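Ga-eun Woo had warned me that she talks fast when she gets onto timestamps, and she was right. We'd been sitting down for maybe four minutes when she grabbed my notebook and drew two wobbly lines across it, one for the video and one for the finger position, to show me how they slide apart.

"Look, they start together, everybody's happy," she said. "Then you get to the end of a long take and the fingers close before the video says they close. Your policy learns to grab air!"

Ga-eun writes most of Duvevness, the software that turns recordings from a hand-held gripper into something a robot arm can learn from. She works on it with Karthikeyan Hegde, who does the planning side and who joined us about halfway through with a bag of tangerines. I'd used an early build myself (badly), so I had a list of complaints ready. I got through two of them.

I asked her first why the thing is so fussy about what it lets in. When I fed it my own takes back in April it threw out nearly all of them, and I took that a bit personally.

"It should throw them out," she said, laughing. "You were moving the gripper like you were swatting a fly. The tracker loses its features, it guesses, and then it jumps when it finds itself again. I'd much rather have 624 takes I trust than 2,739 I have to squint at."

Those are real numbers, by the way. The bigger one is what they had in the pile before the new filter went in, and the smaller one is what came out the other side. I said that seemed brutal. Karthikeyan said it was brutal, and that he'd sulked for a week.

"I wanted the data," he told me. "I had a planner that was starving. But then we retrained on the small set and the arm stopped doing this little shiver before it closed its fingers, and I had to go and say sorry."

The shiver came from the tracker's jumps, they think. Ga-eun is careful about that "think" – she hasn't run the test where you put the jumps back in on purpose, and she told me off for writing it down as settled.

What they're training on at the moment is soft stuff, plush toys mostly, going in and out of boxes. I had assumed soft things would be the easy case, because you can't really break them. Wrong again. 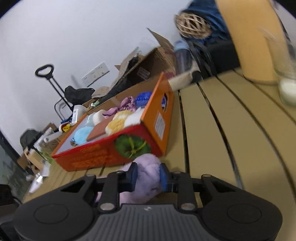
A lavender plush toy between the blue grip pads, with the open box of mixed objects behind it.

"A block is a block," Karthikeyan said. "You know how wide it is, you close to that width, done. With a plush the width is whatever you squeeze it to. So what's the label? Where do you say the grasp happened?"

Their answer, for now, is to not pick a single moment. Duvevness marks a stretch of time, from when the fingers begin to slow down to when they stop, and the planner is allowed to land anywhere in it. Ga-eun showed me the code for this and it's tiny, about 135 lines, with a comment at the top that just says "sorry Gearóid." Gearóid Tully wrote the old version, which used one hard threshold, and he was apparently quite fond of it.

I wanted to know about perception too, since a box full of mixed things looks like a nightmare to me. Do they label every object?

"No, no, no," said Ga-eun. "We did that for Zadham and I never want to do it again."

Zadham was their previous system, and it needed an outline around every object before it would plan anything. These days they skip the outlines and feed the policy the picture and the finger width, 12 steps at a time, and let it work out what matters. Karthikeyan misses the outlines a little. When something went wrong in Zadham he could open a take and see that it had mixed up two toys, and now he mostly stares at plots.

So he's building a viewer. He opened it on his laptop and scrubbed through a take for me, with the planned path drawn over the video and a gray band wherever the tracker was unsure of itself. It crashed twice, and he ate a tangerine each time while it reloaded. I liked it a lot anyway, and I asked if I could have it for my own awful recordings.

"After I fix the memory thing," he said.

"He's been fixing the memory thing since Zadham," said Ga-eun.

Before I left I got my second complaint in, which was that the installer insists on its own folder layout and sulks if you rename anything. Ga-eun wrote it down, under the two wobbly lines, and then tore the page out of my notebook and kept it.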